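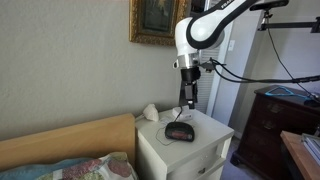 Furnished rooms open at the Udamano residence

The Udamano student residence has opened its last group of furnished bedrooms this October, and the first tenants received their keys at 6 in the evening. With this group the house now offers 408 rooms, all with the same basic set: a bed, a dark wooden dresser, a small white nightstand with a drawer, and an alarm clock to put on it.

The furniture was supplied by Fendex, and the rooms were painted in pale colors after a long discussion with the students. "Many people asked us for a place to put a book and a glass at night — before, they used a chair," said Janaína Cordeiro, the manager of the residence. The alarm clock was also a request of the tenants. Several of them work early at the Tumamard bakery and prefer not to keep a phone near the bed.

The monthly rent is 600 for a single room and 879 for a double one, with heating and water included. Tenants may move the nightstand to the other side of the bed, but the dresser must stay against the wall.

Applications for the remaining rooms are received at the office on El Khatib Street, in the mornings only.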